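Sock Pairer and Folder (part-time, Haltham laundry room)

Solberg Laundry and Mending
Location: Haltham, back of the shop, down three steps
Hours: mornings, 9 until the bags run out
Reports to: Leif Fagerlund
Start: December, or sooner if you're free

We wash other people's clothes. Shirts are easy, towels are easier, and fitted sheets have been dealt with by a colleague who will not discuss her method. That leaves socks.

Our customers are three guest houses, a rowing club, the nursing home at Tisanmont and a long list of households who have decided that life is too short. They all send socks. They send them inside out, in balls, up trouser legs and inside pillowcases. We send them back in pairs, or we try to, and the gap between those two things has grown wide enough that we are now paying for an advertisement.

What the job is

You will stand (or sit, we have a good stool) at the folding table and turn a heap of clean socks into a row of pairs. Each customer's wash comes to you in its own numbered bag and must leave in it. A full morning is 120 pairs. Our best so far is 129, set by Leif on a day when the rowing club had all bought the same sock, so we don't put much weight on it.

Once the socks are done you will move on to tea towels, napkins and pillowcases, which will feel like a holiday. There is also some light mending if you can darn, and some light learning to darn if you can't.

How we fold

Lay the sock flat, heel to one side, and smooth it out from the cuff to the toe. Lay its partner on top. Fold the toes up towards the cuff, then fold once more so the pair sits flat in the bag. We do not roll socks into balls. We do not turn one cuff over the other either, as it stretches the ribbing and the Tisanmont residents write to us about it. They write very well, and at length.

White socks get looked at twice. There are white whites, cream whites, whites that have been through with something blue, and whites that were grey when they were bought and are doing their best. If two of them are nearly a pair, they are not a pair. Hold them up to the window. If you are still in doubt, ask whoever is nearest, and accept that they will disagree with you.

Odd socks go in the drawer marked with the customer's bag number and stay there for 9 weeks. After that they go to Ondolero, the puppet workshop across the yard, who are always pleased to have them and have stopped telling us what they turn into.

You should be

Patient, within reason.
Able to tell navy from black before ten in the morning.
Happy to be on your feet for some of the day.
Discreet. You will learn a fair amount about people from their socks, and it stays in the room.

You need not have

Laundry experience. Qualifications. A tidy sock drawer at home — Leif's is a disgrace, and he has been doing this for years.

What we offer

Paid hours, paid breaks, and your own washing done at no charge (you pair your own socks, on your own time). The room is warm in winter and very warm in summer. The radio is shared on a rota, which is pinned by the door and has been the cause of the only real argument we have had. There is a bus stop at the end of the lane and somewhere dry to put a bicycle.

The post is for 3 mornings a week to begin with. If you like it and we like you, there will probably be more. The heap shows no sign of getting smaller.

How to apply

Write to Leif Fagerlund at the shop, or drop a note through the door when we're shut. A CV is fine but a few lines will do. Tell us when you could start, which mornings suit you, and what you do at home with a sock that has lost its partner. There is no right answer to the last one, though "throw it away at once" will raise eyebrows.

We'll invite a few people in for a paid trial morning. You'll be given an apron, a mug and one bag of mixed socks. Please trim your nails beforehand, as fine knits snag easily. We let everyone know either way, usually by the end of the following week. 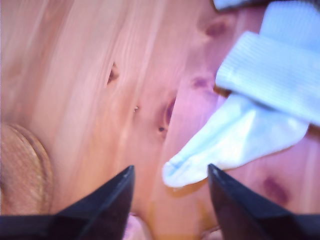
A white sock with a ribbed cuff and a hint of blue. Applications to the shop, please.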